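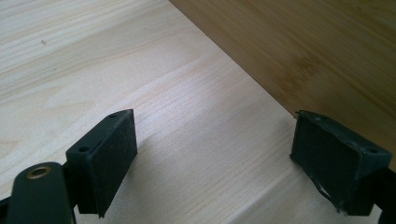
The night packers would sooner keep the old hand line on Tuesdays, according to a note left on the Virkby bench, as the cell stops too often and they end up lifting the boards anyway.

October, Tuesday, 14:20. Read the note, then pulled the log. 138 boards, 7 stops, 3 of them for a slipped grip. Right fingertip pad is torn along the lower edge, covering coming away. Left pad looks fine. Order a pair from Brelletti and change both.

Job split as it stands: one person feeds, one clears stops and does the sorting by eye. Less lifting, more standing and waiting. Feeder asked to swap every 20 minutes. Trying that from the next shift.

To do: add pad check to the shift sheet. Ask Arruda whether packers can get the reset training too.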